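Where Does the Washing Water Go?
A project report by Dede Antwi, Seidu Korletey and the rest of the Gutus house group

Our course asked every group to pick one ordinary household habit and follow it for a month. We picked laundry, and we are so glad we did! Everybody in the Gutus student house washes clothes, everybody has opinions about it, and hardly any of us had ever looked at how much water it takes. We ran the project through April with 10 residents on two floors.

The plan was simple. Each person kept a paper log taped inside a closet door and wrote down every wash, by machine or by hand, and the water used. For the machine in the basement we read the little meter on the supply pipe before and after each load. For hand washing we marked our buckets with tape at every liter, which took a whole evening and left tape on everything (Seidu's shoes included). We also wrote down why each thing was being washed. That last column ended up being our favorite part of the whole study.

We started with bedrooms, because that is where the decision gets made. A shirt comes off, and it goes either back on the hook or onto the pile.

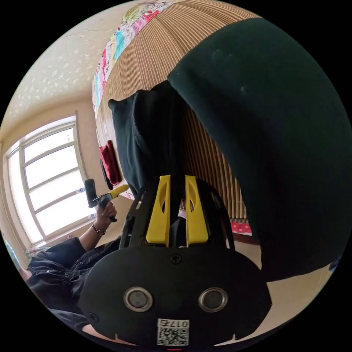 What counts as one wash in this study? A wash is any time clothing or bedding was put in water with soap and then rinsed, whether it was a full machine load or a single pair of socks in a bucket.

By the end of the month our logs came to 3,042 liters over 179 washes. We added it up twice on two different calculators and got the same number both times, which felt like winning a prize. Machine loads used most of the water, as we had guessed. What surprised us was how uneven they were. Some people waited until the drum was packed, and others ran it for a pair of jeans and a towel because they needed the jeans by morning. The meter doesn't care very much - our machine is an old one and fills to nearly the same level either way.

Hand washing had its own puzzle. The washing part used very little. Rinsing was where the buckets added up, and the heavy stuff was the worst. Sweatshirts, towels and anything with a thick hood or cuffs hold on to soap, so people kept changing the water until it ran clear. Dede tried using half the detergent on her heavy things in the last part of the month and needed one rinse fewer nearly every time. We would love to see somebody test that properly with a bigger group.

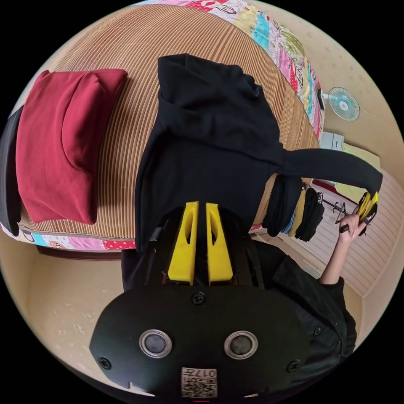

Quintana objected when we read out this part at our floor meeting, saying that thick clothes get worn many more times between washes, so it is unfair to judge them by the bucket. She had a good point, and we went back and added a column for wears. Tops with hoods were worn for days before going on the pile. T-shirts mostly got one day. Counted by wear, the two came out much closer together than our first chart made them look.

The reasons column gave us 293 entries, as people often wrote more than one reason for the same wash. "Smells" and "stain" were common. So was "was on the floor," and we had a long and very fun argument over whether that is a reason at all. Several of us admitted that clean clothes get mixed in with worn ones when a room is messy, and then the whole lot is washed to be safe. A hook or a chair for things worn once might save more water than any change in soap.

There were weak spots in our method. Two logs got damp and had to be copied out again, and a few late-night washes were filled in from memory the next day. We also only had one machine, so our machine numbers say a lot about that machine.

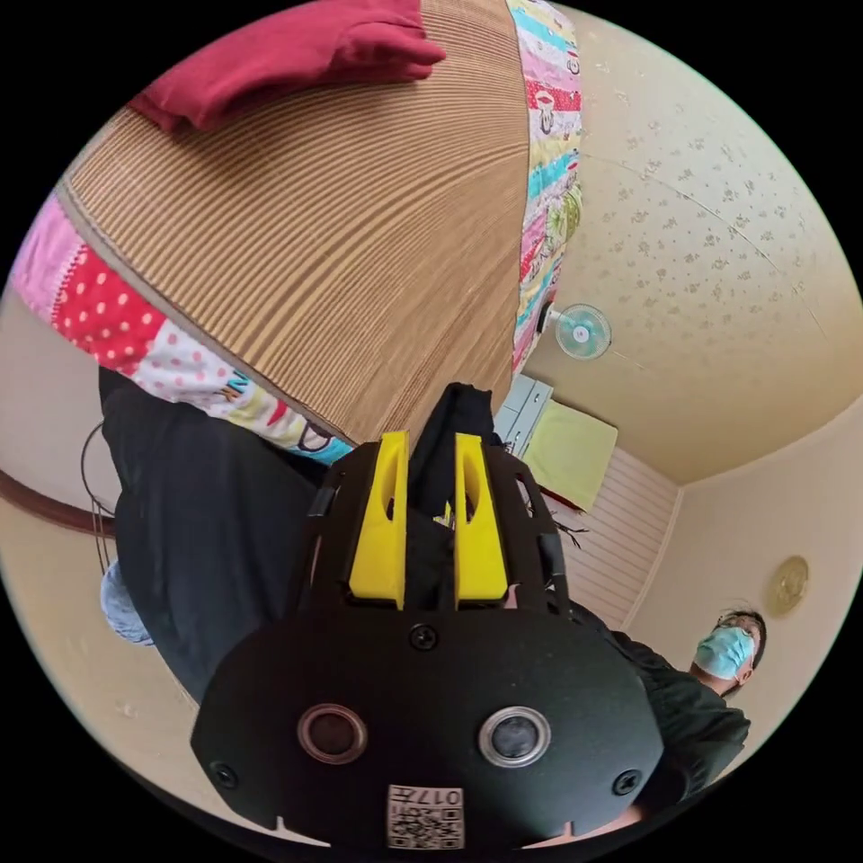 Would a bigger group change the results? Probably the total per person would shift a little, but we expect the same pattern of half-full loads and extra rinses, as every floor we talked to described those habits before we had shown them our numbers.

If another group takes this up next term, we suggest weighing each load as well as metering it. A cheap hanging scale would do. We would also start the wears column on the first day, and use pencil in the logs, since ink runs. Our blank log sheet and the marked buckets are in the cupboard under the basement stairs, and anyone is welcome to them.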